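Chapter 2
Poles, Bags and Tumblers: Shapes and Surfaces in the Workroom

Walk into any workroom and pick up the first thing you see. Maybe it's a cup. Maybe it's a rod, a bag or a scrap of plastic sheet. Whatever it is, somebody had to decide how thick it should be, how it should meet the thing next to it and what should happen when a hand (or anything else) takes hold of it. That is what this chapter is about, and it's one of my favorites in the book, because once you start looking at objects this way you can't stop!

In Chapter 1 we sorted materials by what they do under a load. We pulled on them, bent them and wrote down when they gave up. Now we put those materials into shapes. A flat sheet of plastic film can't stand up by itself, but roll a stiffer sheet into a tube and it will carry a surprising weight. A piece of cloth has no shape of its own at all - hang it between poles and it becomes a bag, a tent or a sail.

We will spend most of our time with three families of shapes.

Straight members. Poles, legs and rods belong here. They are good at carrying a push or a pull along their length and much worse at taking a load from the side. In Section 2.1 you will load a pole 80 centimeters long both ways and compare the results.

Tapered shells. A tumbler that is wide at the top and narrow at the bottom is a shell, and the taper does several jobs at once. Tumblers like that can be stacked. They are easy to drink from. They are also easier to tip over than a straight cup of the same height, and Section 2.2 asks you to find out how much easier.

Soft sheets. Cloth, paper and film fold, crease and hang. A crease is a kind of record: it shows where the sheet has been bent hard enough to remember it. Section 2.3 is all about folds, and you'll need plenty of table space.

Two running projects tie the sections together. The Park Stand is a light stand with a fabric bag, built from poles and joints, and you will take it from first sketch to finished piece. The Fevgate Cup is smaller and fussier, a tapered cup that you will redesign until 20 of them stack without jamming. Keep all your failed versions. You'll want them for the review at the end of the chapter, and the bad ones are usually the most fun to talk about.

Before you start, gather the following:
a tape measure and a soft pencil
scrap cloth and a plastic sheet to cover the table
2 straight poles of different thickness
a tapered cup you don't mind scratching
your notebook from Chapter 1

Warm-up. Look at the pictures that open the chapter and take five minutes with your notebook. Where do you find a straight member? Where do you find a taper? Which surfaces would hold a crease, and which would spring back? Sketch one joint the way you think it works inside - guessing is fine, and we'll come back to your sketch in Section 2.1. 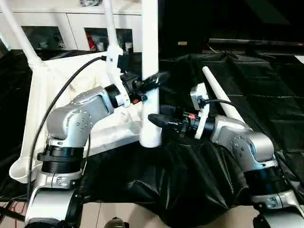
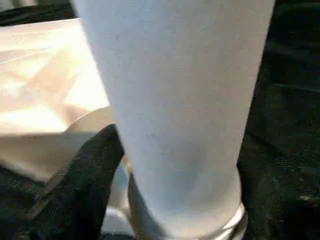
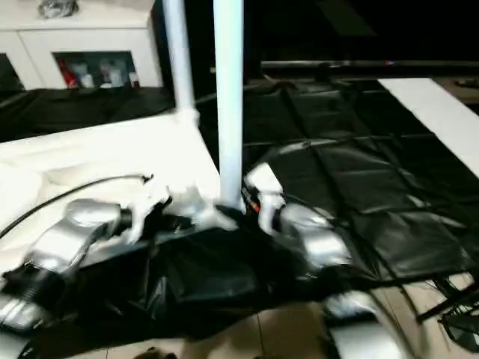 Figure 2.1 Poles and a fabric bag over black plastic sheet (first picture); a white tumbler, narrow at the bottom (second); two white poles, one thicker than the other (third).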